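I've been promising a juicing post since September, so fine, you win. My friend Tia Hartley has been on at me to stop buying those little bottles from Dralness (£2 a go, and gone in three gulps) and she's right, it adds up.

The bit I always skimp on is the water. There's a sticker right on the lid telling you, in Chinese, to add a suitable amount when you're juicing and to keep it no hotter than 40°C, and I still manage to forget!

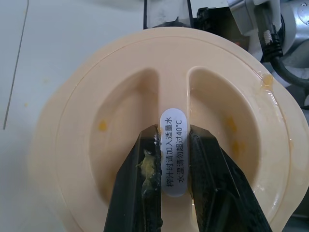
Anyway, my advice is to measure the water out before you do anything else and keep an old towel within reach. Juice gets everywhere. I've had orangey drips on the lid, smudges on the table, the lot, and if you leave it till after lunch you'll be scrubbing at the rim with a toothbrush. Ask me how I know.

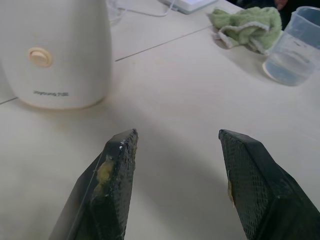

*The Joyoung, with my water jug and the green towel that's going a bit frayed*

Next up is carrot and ginger, if I can find decent carrots. Tia swears by adding a bit of apple but I think that's cheating.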